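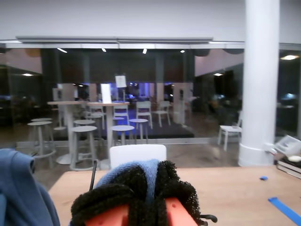 An afternoon at the Lodmont open day

I got to Lodmont in March expecting slides and coffee, and spent nearly the whole visit beside one wooden table. The Plunum team was collecting examples of cloth handling for a learning system, and they let us stand close enough to see the black foam on the gripper's fingers — fuzzy stuff, a bit like a kitchen sponge. I loved it!

Each example is one attempt, saved from start to finish. The count was at 891 when our group of 16 came in. Someone asked if the clumsy attempts get thrown out, and the answer was no, they're kept and labeled. 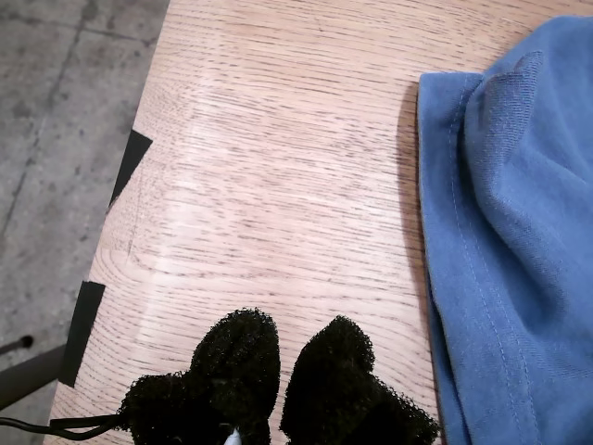 Diston
Visitor and hobby builder

Blue cloth on pale oak looks like such a plain setup, but a fold never lands the same way again, so there's always something new to record. I could have watched for hours (my feet disagreed). We each got 2 turns at guiding the fingers, and my second was much better than my first. The next open day will be at the Inthanon site, and I've already put my name down.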